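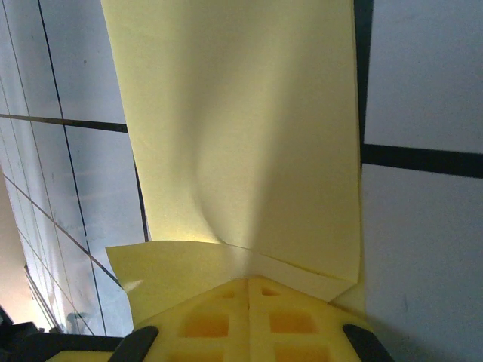
Open day at the Ondrejka workshop

Members who signed up for the winter visit met at the Ondrejka workshop on Wednesday, January 30, 2019. Almost 900 people work on the site, but the robot handling group is small and takes up a single corridor behind the paint shop. There were 16 of us, split into two groups so that everyone could stand near the bench.

Sunita Villanueva ran the demonstration. Her group works on soft goods: paper, film, cloth and thin foam. Most of the robots at the site move castings and boxes, and those jobs have been settled for years. A sheet of paper is harder. It bends when the arm moves, it catches the air, and it has a different shape each time it is picked up.

The paper run was the one most of us had come for. The robot held a wide sheet of pale yellow paper against a white tiled background, with a bright yellow gripper body between two dark fingertips. The paper buckled along its length and drew in to a pinched point just above the gripper, with a folded flap lying across below it. Sunita asked us to watch the crease and leave the arm alone, and that was good advice. The fold is where a run goes right or wrong.

Mudassar Jadoon looks after the software, which the group calls Dimska. He showed the view from the small camera at the robot's wrist on a monitor next to the bench. From there you see the paper much as the gripper meets it, and the shading tells you a lot about how the sheet is curving. Dimska uses that shading to decide when to close and when to back off. Mudassar said bright overhead light helps, and that a strong lamp from one side gave them trouble all through September.

We saw 5 runs. In 3 of them the sheet ended up folded where it was meant to be. In the fourth it slid out, and in the last the arm stopped by itself and had to be reset. The group did not seem bothered by either. They log every run, good or bad, and go over the log on Friday mornings.

Questions went on for a while. Sabina Zeman asked about coated paper, which she uses in her own shop. The answer was that it slips more and they have only started on it. Heriberto Llanos wanted to know how long a set of fingertips lasts. Sunita said they change them when the grip starts to drift — there is no fixed schedule yet.

The second group also got a short look at the Orari cell next door, where cartons are stacked for shipping. The first group ran out of time and has been offered a return visit.

Kristýna Charvát is keeping the list for that. Please write to her if you were in the first group and would like to go.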